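Robotics Club: sorting season is on
Posted Nov 13, 2024 in Clubs, Trokville Tech Newsletter
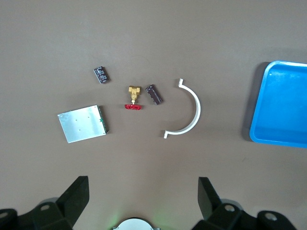 Quick one from the robotics club, written between classes so excuse the typing. We're entering the Drultus Sorting Challenge again, junior team and senior team both. Task is the same as last year, pick up loose parts, put them in a tray, don't drop anything. Harder than it sounds. The two chips are the current headache, small and dark with those skinny pins down the sides, and Nandini Mudaliar wants the approach angle reworked before anyone tries them at speed. Brass valve with the red handwheel is everybody's favorite. The white curved bracket, less so. Dinesh is rewriting the grasp code for it, again.

Practice score so far: 24 out of 35 for the seniors. Juniors start scored runs next week. Regional round is in May, so there is time but not tons of it.

Stuff we need:
Odd parts, any shape, no sharp edges please. Drop box is outside the Iyengar Lab.
2 more people for the vision group. No experience neccessary, Widad Kassab will teach you.
Somebody who can solder neatly.

Also please stop moving the table. It's lined up with the arm and it takes us a whole lunch to redo it.

Sign up with Eyerusalem Tekleab, room list is on the door.

Comments (3)

Vignesh Nambiar: I've got a coffee can of old plumbing fittings, want those?

Eyerusalem T.: yes!! bring them all

parent of a junior: What time does practice let out? The calender still has last year's hours.

Related items
Tondness Grant: How to Apply
Chess Club Results
Bridge Building Night Needs Judges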